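Parents > Sleep & Settling > Toddler beds

We use cookies to keep you signed in and remember your postcode. OK / Manage settings

Moving 2 year old out of cot before baby comes – when??
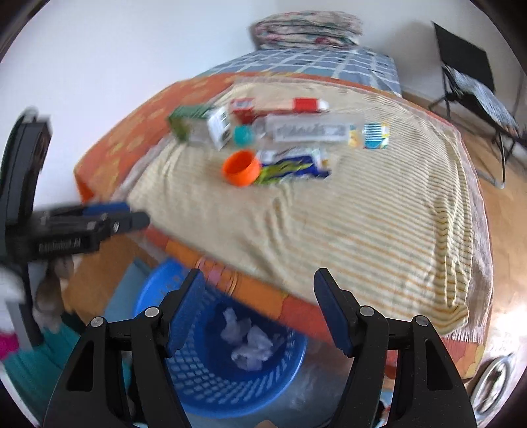 Striped sheet on, blue basket on the floor.

Asked 2020-12-07 in Toddler beds

Hi all, quick one while she naps. DD turned 2 last month, baby no. two due early June so we need the cot back by then. She's in the cot and perfectly happy, sleeps 7 till 6 most nights, day nap is getting dodgy. Hasn't climbed out yet but has had a leg up on the rail twice.

Mum says move her now so she's forgotten the cot was hers. MCHN at Grenstead said leave it as long as we can. Partner says just buy a second cot, which I'm not keen on, the Rulness one cost us enough the first time and it converts to a toddler bed anyway (need to find the bolts).

So
– now, or wait till after the summer hols?
– toddler bed or straight to a single?
– did you keep the sleeping bag or go to a doona?
– what do you do when they just get up. And get up. And get up

We're at my inlaws in Povham for 9 nights over Christmas, she'll be in the portacot there, so dont want to muck her around twice. Any advice appreciated, I'm stuffed already and only in the first trimester.

3 answers

Answer 1 (marked helpful by asker)

Wait till you're home from the inlaws. Definitely. We did ours the week before a trip and had to start from scratch when we got back, was awful.

If she's happy in there I'd aim for February or March. Gives you a couple of months for her to settle before the baby, and if it goes badly you can put her back in the cot for a few weeks and try again. We did that with our first, he went back in at 26 months and came out again at 28, no dramas second time. The leg on the rail would have me watching though. Once they can properly get over, out they come, whatever the month. Check the mattress is on the lowest setting in the meantime.

Straight to a single for us. Toddler bed is only good for a year or so and you can't lie down next to them in it, which you will want to do at 3am with gastro. Mattress on the floor for the first fortnight then up onto the base with a rail on the open side, other side hard against the wall. Make sure there's no gap between wall and mattress, rolled towel won't do it, push the whole bed over.

Anchor the drawers and bookshelf to the wall BEFORE the first night. She will be wandering. Blind cords too.

Sleeping bag – kept it till winter, the kind with feet holes so he could walk. Doona just ended up on the floor.

Getting up: walk her back, "it's bedtime, love you", no chat, no drink, no extra book. First night I did it 22 times. Second night a lot less. By the end of the week he'd stopped bothering. Swap with your partner, it's boring as.

And let her choose the sheets. Ours picked the ugliest ones in the shop and was so proud of them.

Answer 2

agree with above re waiting. we left it too late with ours, moved her 2 weeks before bub and she was NOT happy, thought the baby had nicked her bed. took ages. if you really run out of time just leave her in the cot, new baby will be in the bassinet for months anyway so you dont need the cot in June at all?? more like spring

we have the azar bed rail, fine, bit wobbly on a thick mattress. $100 new but always heaps on the buy swap sell pages. check its got both straps, ours came with one

also gate on the bedroom door. or top of stairs if you've got them. both if your like me

Comment from asker: Oh the bassinet thing is a very good point, can't believe I didn't think of that. Feeling less panicky. Will leave it till Feb and see how the leg situation goes. Thanks both

Answer 3

Mine stayed in the cot till 3 and a half. Every kid is diferent. Good luck

Back to top | Contact us | Posting rules | General chat only, see your GP or child health nurse for medical advice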